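Does the Picture on the Packet Tell the Truth?
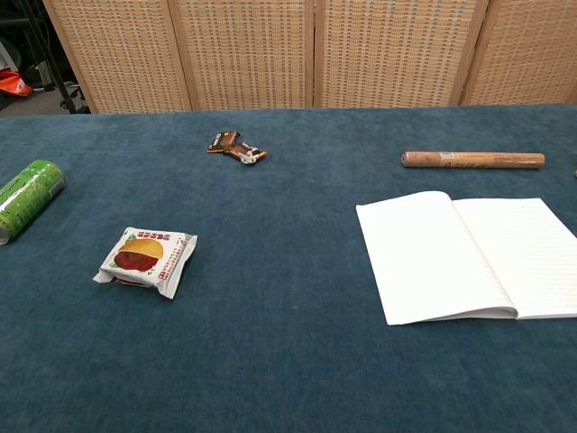

A drink can, a snack pouch and two small wrapped treats on a blue cloth. How much can you tell without opening them?

Look at the white pouch first. On the front is a round bun or cake with a golden top, a reddish-brown filling and a little green leaf. Looks good, right? But be careful. That is a drawing of a snack, and a drawing can be any size and any color the artist likes. The leaf is worth a hard stare. Is there leaf in the recipe? Maybe. Maybe somebody just thought green would look nice next to gold.

I don't trust packets much, and I think you should be a bit suspicious too.

What the packet is really for

A wrapper has a dull job and a showy job. The dull job is keeping food clean and in one piece. See the crimped edges on the pouch? Crimping means the plastic has been pressed together in little ridges to close it. Air makes many snacks go stale, so a good seal matters more than any drawing.

The showy job is getting you to pick it up. Bright green on a can, orange on a candy wrapper — those colors were chosen to catch your eye in a store. Does a green can mean a green drink? It might mean lime, or apple, or nothing at all. You can't taste a color.

Where the facts are hiding

The big letters are usually there to sell. The facts tend to be in the small print, and grown-ups skip it too. Look for the list of ingredients. In many countries it has to start with whatever there is most of by weight. If a "berry" bar starts with sugar and the berries come near the end, you have learned something the front didn't mention.

Can't read the language? Ask someone who can, and don't guess from the drawing. This matters a lot if you have an allergy.

Try the Warkport test

Rodica Surdu runs a food club for 8-year-olds in Warkport, and her test is easy to copy. Pick a wrapped snack that a grown-up says you can open.

Before you open it, draw what you think is inside, life size. Write down how heavy you think it is, in grams. Then find the weight on the packet. Now open it and put the food next to your drawing.

One club member guessed 62 grams for a cake bar. It was 20. The packet had plenty of air in it, and a very big drawing of a cake.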